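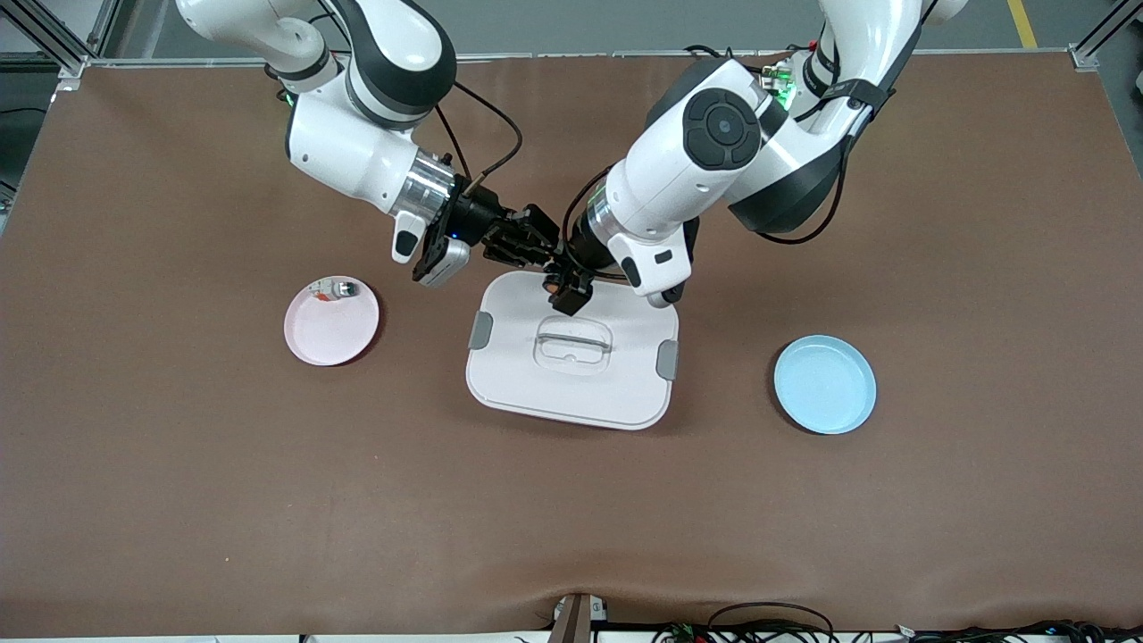

**Oonagh Tilsley**
*Gallery editor, Hanunside Table Room*

## On the big mat

**White lid, brown mat.** The lid has such clean straight sides, and against all that brown it practically shines! The small thing being held just over it is a lovely orange-brown, a shade or two that gets on very well with the mat.

I've wanted to give the mat a gallery page of its own for ages. It covers nearly the whole top of the work table, and everything we do in the Table Room ends up on it sooner or later – boxes, lids, trays, mending, the odd jigsaw. People come in from Cudovham expecting to admire the building (1955, with the original window catches) and go home talking about a table mat, which pleases me no end.

We had a smaller one before this. It was green, it curled at the corners, and small round things rolled off it and under the radiator. The brown one came from Pellegrini in Zorkbridge, who had it rolled up at the back of the shop behind the oilcloth. It took a weekend under atlases to go flat, and it has stayed flat ever since. I still run my hand over it when I walk past.

What I love most is what it does for pale things. White lids, cream saucers, a bit of string, they all look terrific on it, with edges you can follow right round. Dark things are trickier. If you're sorting black buttons, put a tea towel down first or you'll be at it all afternoon.

### Boxes and lids

This page goes with our sorting sessions, which have been far more fun than they sound. We started with 261 odds and ends from the cupboard under the stairs and a pile of boxes that had lost touch with their lids years ago. Matching them up is wonderfully absorbing. You try one, it's a whisker too narrow, you try the next, and then one drops on with that soft little puff of air – bliss!

By the end of July we had 14 boxes properly paired and labelled on the short side, so you can read them when they're stacked. Anything small enough to lose goes in with its own kind, and lids that don't fit anything go on the windowsill for the next session.

### Coming to have a look

The Table Room is open until 4 in the afternoon. The mat is out all year round, so do come and see it, and bring a lid if you've got one at home without a box. Please leave hot mugs on the side shelf, and use the soft cloth on the hook for crumbs – the brush drags them into the weave of your sleeve and you'll find them again at supper.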